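Skendow Emano Wipe-Clean Table Cover
Home > Kitchen & Dining > Table Linens > Wipe-Clean
Item no. EM-196
In stock. Ships rolled on a cardboard tube, never folded. We tried folding.

Size: 60 in. wide x 196 in. long (uncut roll)
Backing: 100% cotton
Finish: matte
Colors: Cream, Oatmeal, Slate, Mustard
Edges: unhemmed, safe to cut with household scissors

The Emano is a table cover for people who own a nice table and also own children, a glue gun, or a brother-in-law who doesn't believe in coasters. It has a soft cotton back and a coated top that wipes down with a damp cloth. It lies flat without clips. It will not make your dining room look like a pizza parlor, unless you order the Mustard, in which case you knew what you were getting into.

We sell it as one long roll and let you do the cutting. Most kitchen tables use less than half of it. The remainder goes on the craft table, the potting bench, the bottom of the cupboard where the cooking oil lives, and the shelf in the garage you have been meaning to deal with.

Cutting and fitting
Measure the table. Add 9 inches to both the length and the width if you want a modest drop all around, or nothing if you want it flush. Turn the cover face down on a clean floor, mark the back in pencil, and cut along the line. Ballpoint pen will come through to the front eventually, and it will pick Thanksgiving to do it.

Round tables: lay the cover over the table face down, trace the edge with your finger and then the pencil, and cut a little wide. You can always trim. We have had letters from people who went the other way.

If you want a finished edge, Jumik bias tape (sold separately) goes on with an ordinary sewing machine and a long stitch. A short stitch perforates the coating and gives you a cover that tears off like a coupon.

Care
Wipe with warm water and dish soap.
No bleach and no scouring pads.
No machine washing. No dryer, either.
Turmeric, beet juice, and hair dye should come off right away or be accepted as part of the pattern.
Use a trivet. The coating is fine with a coffee mug and not fine with a skillet.
Store it rolled with the coated side out. Creases from tight storage relax after a day or so on a warm table.

It has a faint new-raincoat smell when it comes off the tube. Hang it over a door overnight with a window open. In February, use your own judgment about the window.

Picking a color
Oatmeal hides crumbs. Slate hides everything except flour. Cream hides nothing at all, and it outsells the other three. It's the one to get if you sort beads, paint miniatures, or fix eyeglasses at the table, as small dark parts stand out on it and you spend less of the evening on your hands and knees.

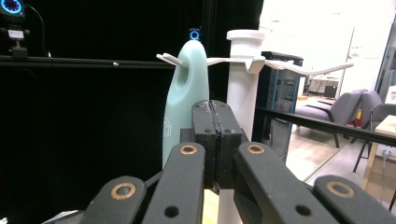
Black on pale cream-white, close up.

Screens vary, and so does afternoon light. Free swatches of all four colors are available on request, one set per household, and we do recognize addresses.

Also in this range
Emano Placemats, set of four, same finish, rounded corners
Emano Shelf Roll, narrow width, for drawers and pantries
Norðdahl Felt Underlay, to go beneath the cover on a glass or badly scratched table
Jumik Bias Tape, in colors that match three of our four (sorry, Mustard)

Shipping and returns
Uncut rolls can be returned within 60 days in the original tube. Cut rolls can't be returned, including rolls that were "only cut a bit." If yours arrives with a dented end, unroll it before you write to us. The tube usually takes the dent and the cover inside is fine.

The tube is longer than most people picture when they click the button. It won't fit in a parcel locker or under an arm on the bus.

Page updated 8/14/19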